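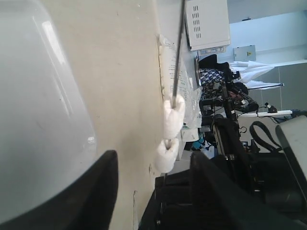
White cotton, a thin metal rod and a printed sheet against the cream wall at Prakmont Workrooms.

PRAKMONT WORKROOMS TO REPAINT THE CREAM WALL, AFTER CONSIDERABLE DISCUSSION

Prakmont Workrooms will repaint the long cream wall in its shared making room this April, ending a period of deliberation that outlasted two leases and one kettle.

The wall has carried notices, offcuts, works in progress and the scuffs of passing trolleys ever since the room opened to makers. It will be cleared, patched, sanded and given two coats of a colour that Prakmont is calling Custon Cream. Members who compared the sample with the existing wall were asked which was which, and opinion was divided.

"We looked at 64 colours," said Setareh Ebrahimi, manager of Prakmont Workrooms. "There was a strong push for eucalyptus. There was a shorter and much louder push against eucalyptus. Cream was the colour everyone could resent equally, so we're going with a cleaner cream."

The job covers the full length of the making room, from the roller door to the sink. Power outlets and switches will be masked, and the grey electrical box with the yellow warning triangle stays exactly where it is. Members are reminded that the triangle applies during painting as well.

Anything attached to the wall needs to be claimed before the work begins. That includes printed notices, however faithfully they have served. Paper with torn or curling edges will be taken down and, where the contents are still true, reprinted. Where the contents are no longer true they will go in the recycling, along with the roster for a microwave the room no longer owns.

Fibre work will be handled separately. The textile group Cludurier, which shares the making room with the bookbinders and a patient upholsterer, has been building its Weather Indoors series from raw cotton and wire, and pieces from it will be moved to the Golestani Room down the hall. They will travel upright, one at a time, with the hallway fan switched off. A trial run with the fan on was instructive and need not be repeated.

"People see a clump of cotton on a rod and assume it's there for dusting," Ebrahimi said. "It has been used for dusting. We've spoken to the person."

Weather Indoors will stay on view in the Golestani Room while the paint cures. Entry is free, the door sticks, and visitors are asked not to pinch the clouds.

The repaint is being paid for from the Workrooms' maintenance fund, with $3,332 set aside for paint, filler, sanding and drop sheets. A further $900 will go towards a hanging rail along the top of the finished wall, so that lightweight pieces can be suspended without tape, putty or the blue adhesive that has proven to be permanent. The rail will have nearly the same reach as the wall itself, stopping short of the electrical box by a distance the electrician chose and declined to negotiate.

Once the rail is up, wall space will be booked by the fortnight through the front desk. Bookings can be made in person or by telephone after 9 in the morning. Writing your name on the wall in pencil will no longer be recognised as a booking, although existing pencil marks will be honoured until the primer goes on.

The making room will remain open through the preparation work, with the tables pulled into the centre and covered overnight. It will close for the two coats of paint and reopen when the second is dry to the touch. Members are asked to take the front desk's word on this and keep their hands in their pockets.

About Prakmont Workrooms
Prakmont Workrooms provides shared benches, storage and daylight to people who make things by hand. Membership is available by the month or the quarter. Tours of the making room, the Golestani Room and the good sink can be arranged on request.

Media enquiries
Setareh Ebrahimi, Manager, Prakmont Workrooms
Photographs of the wall before painting are available. Photographs of the wall after painting will be supplied on completion and clearly labelled.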